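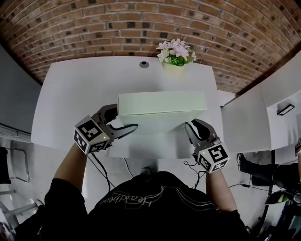
A lidded carton held between two hand-held grippers at the work table.

Progress report: Charpentier packing line, Runurcombe site
Submitted by Hestow, Dec 16, 2021

1. Work since June

The carton handling task is now the main activity. Staff work with a gripper in each hand and handle the cartons as they would on the line, and the recordings are used to train the Burnex arms. We have 674 usable recordings of the closed carton. The target for this period was 500.

Open cartons are behind. We have 34 recordings so far, and most of those need their start and end points marked again. Flaps were left out of the original plan and will need their own budget line.

2. Staff

10 packers have been trained on the grippers. They asked for shorter turns after the first month, as the grippers tire the wrists more than ordinary packing does. Turns were cut and output per shift dropped slightly. We do not plan to go back to the longer turns.

Recording time is paid at the normal packing rate. Two packers now check recordings and mark the failed ones, a job that did not exist before June. Both have asked for it to be made a graded post – this is with Charpentier's personnel office.

The main worry raised at the site meeting was hours. The current agreement says no packing hours will be cut while recording continues. It says nothing about the period after the arms are installed. Staff want that settled in writing before installation and we support the request.

3. Problems

Cables still catch on the table edge when a packer reaches across. A ceiling hook was tried and made the grippers pull upward. A longer, lighter cable is on order.

Smooth carton sides slip if the two grippers do not press evenly. New packers take several shifts to get used to this.

4. Next period

Finish the open carton set, agree the wording on hours, and run the first arm beside the line with a packer present. No change to the overall budget is requested apart from the flaps item.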